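The small things on my kitchen counter

Aug 28, 2025

I moved to this apartment in December, and since then I have changed the order of my counter more times than I want to admit. My husband says that a kitchen is finished when you can cook in it. For me it is finished when I can make breakfast with my eyes half closed and my hand finds everything. We do not agree, but he eats the breakfast.

The counter is short. If I put out everything that I like, there is no place left to cut an onion. So this summer I made a rule for myself: what stays on the counter must be used in the same week, and the rest goes to the cupboard above the fridge. The waffle iron went first. The big stand mixer was more difficult, because it was a gift from my mother-in-law, but it is very heavy and I bake a cake perhaps two times in a year. It is now on the bottom shelf, behind the rice.

What stayed is the toaster oven, the rack for plates, one wire basket, and the bell.

I must explain the bell. It is the kind that you see on the desk of an old hotel, where you press the top and it makes a clear "ding". I bought it when our daughter was four and did not come to the table when she was called. I called three times, four times, no answer. With the bell she came running, because she wanted to be the one who rings it. Now she is older and the bell does not have the same power, but I still ring it when the soup is ready. The neighbor's dog also knows it by now.

The toaster oven I use every day. In my parents' home we had only a big gas oven, and my mother did not like to light it for something small, so cold bread stayed cold bread. Here I can warm two rolls while the coffee is made. I also do small trays of vegetables in it: carrots, a little oil, salt, 200 degrees Celsius (I still think in Celsius, sorry to my American readers). The crumbs I take out every week, or I try to.

For the plates I wanted a wooden rack for a long time. The metal one we had before left brown marks on everything, and the plates made a terrible noise against it. Wood is more quiet. You must let it dry well and not leave it standing in water, and I put a little mineral oil on it when it starts to look pale. A friend told me that I should buy plates that match, a complete set, all white. I thought about it and I said no. With different colors everybody knows which one is theirs, and there is less fighting at our table.

The wire basket changes its job. One month it holds garlic and onions, another month it holds the mail. I do not have a system for it and I stopped looking for one.

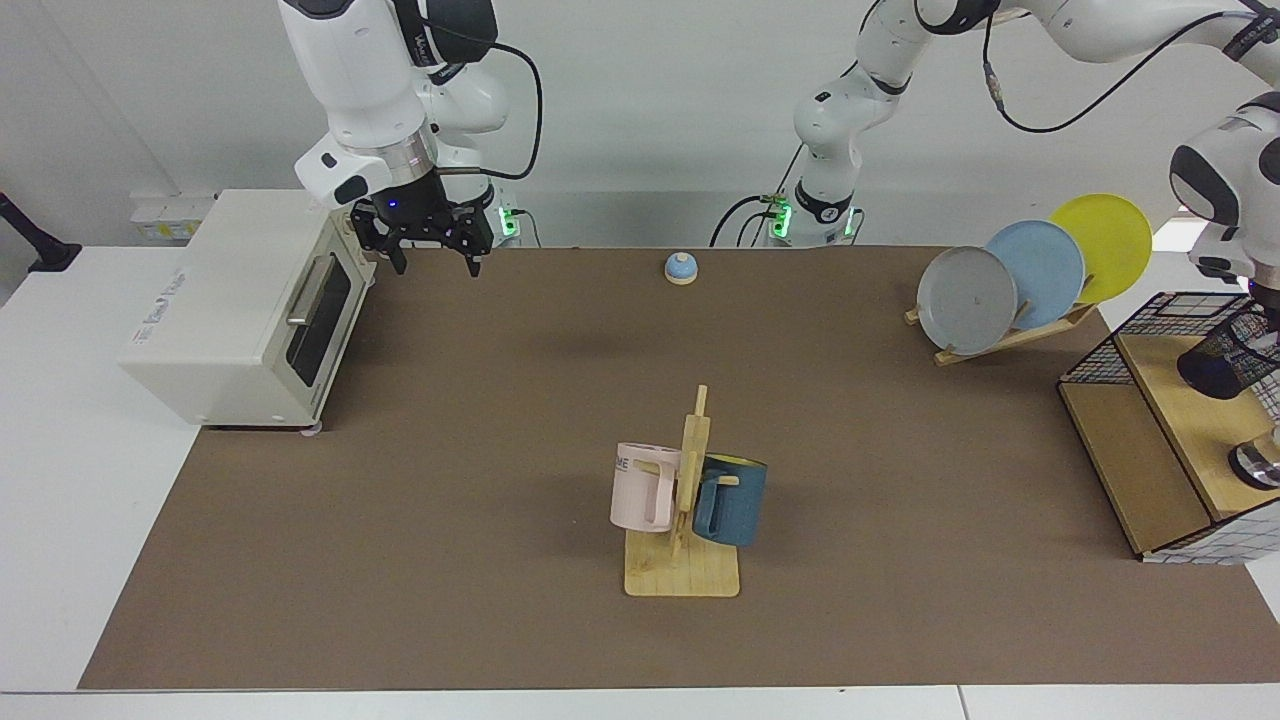 What I would still like to change

The light, first of all. We have one lamp in the middle of the ceiling, so when I stand at the counter I work in my own shadow. I looked at the lamps from Plalter that go under the cupboard, but you need to drill, and the landlord is not a friend of drilling. Maybe there is one with strong tape. If you have one that did not fall down after a month, please write to me in the comments.

The second thing is the drawer beside the stove, where I keep the wooden spoons, the scissors, birthday candles and also a screwdriver. Every time I open it, something gets stuck and I have to push my fingers inside from the top. I will empty it when the school starts again and the house is quiet in the morning. I already have a box ready for the things to give away, and the waffle iron is probably going in it too.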